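Category: Good Practice Corner

House rules, the second time around

When we printed the first version of our home collection rules last August, I was rather proud of it. It ran to 30 pages, it had an index, and Akihiko Murakami very kindly drew the diagrams. I don't believe a single person read it to the end, and I include myself in that, because when Rin Shimada asked me in the spring what page 22 said about pillows I had to go and look it up (it said to leave them alone, which she had guessed anyway).

So the new version is 8 pages, and this issue seemed a good moment to walk everybody through what changed and what we're hoping you will do with it. Those of you working on Resteo, the bedroom and laundry set, will feel it the most. The kitchen crews can carry on much as before, though I'd still love you to read the part on cables.

The biggest change is one that Begoñe Ortuño has been asking for since she joined us from Grerholm, and it has to do with tidying. The old rules told people to clear the bed and the floor around it before starting. It sounded sensible when I wrote it. But the whole point of recording hand-held gripper work in homes is that a robot will one day have to manage in a home, and homes have blankets on the far side of the bed and papers leaning on things. Begoñe went back through 416 of our bedroom recordings and found a great many of them looked like the same hotel. The new wording is short: leave the room as you found it, apart from anything that could hurt somebody and anything private. If there's a letter or a prescription lying about with a name on it, please turn it over or put it in a drawer before you begin, and ask the householder first. Everything else stays put.

The second change is about fabric, and I could go on about fabric all day, so please stop me in the hallway if I do. Cloth is hard on everyone. A mug holds still while you come at it, and a big dark garment lies there in a heap with its corners hiding underneath. We now ask that you bring the first gripper to a corner or an edge and hold it there before the second one closes. If the second gripper comes in wide open, even better, as you can see how the jaws line up with the cloth and correct yourself without a snatch. Tatsuya Kawaguchi has been teaching it this way for months, and his trainees' folds are a pleasure to look through.
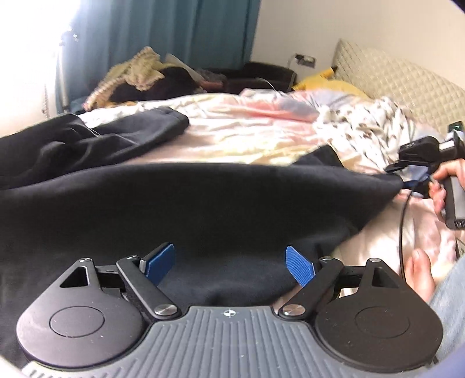

One corner held on the right, the second gripper coming in open over the black fabric.

Now, dark fabric on its own gets a paragraph in the rules as well. Black on black is where we lose the most recordings in review, mostly for the dull reason that the reviewer can't tell one layer from the next. We are not going to ban it. People own black clothes! What we do ask is that you draw the curtain back as far as the householder is happy with, and that you let a bit of lighter bedding show around whatever you're folding. If a pile is very dark all the way through, split it with something pale, and write "mixed" on the sheet.

Cables next. Please look where yours is hanging before every take, and I do mean every one. A cable that drops across the bedding can get folded into a shirt with astonishing ease, and then you either pull the gripper off its line or you pull the shirt off the bed. Rin's habit is to give it a little shake over the outside of her wrist as she sits down, and the rules now recommend the same. If it catches, stop the take and mark it. Don't save it by tugging.

Feet and seating came up at the review meeting and we talked about them for longer than I'd have guessed. We've settled on this: you may kneel, stand or sit on the bed, whichever lets you reach without stretching, as long as the householder has said yes to it. Shoes come off before anyone gets on a bed. Bare feet or socks are both fine. You should change position whenever your shoulders ask you to, and take a proper break after 2 hours even if you feel splendid. Ruoxi Zou, who keeps our injury log, would like me to underline that, and since I can't underline in this newsletter I'll simply say it again – 2 hours, then stop, have some tea, and look out of a window.

A word on consent forms. The Hattori form is retired and the Edumine one takes its place, with the sleeping areas listed separately from the rest of the home. A yes for the living room doesn't carry over to the bedroom. If you have a stack of the old ones in your bag, please recycle them so they don't sneak back in.

Printed copies are on the shelf by the sign-out desk, and Akihiko has redrawn the corner-hold diagram so the arrows point the right way this time. Notes in the margins are very welcome. Begoñe is collecting them until the end of the month, and she reads everything, even my handwriting.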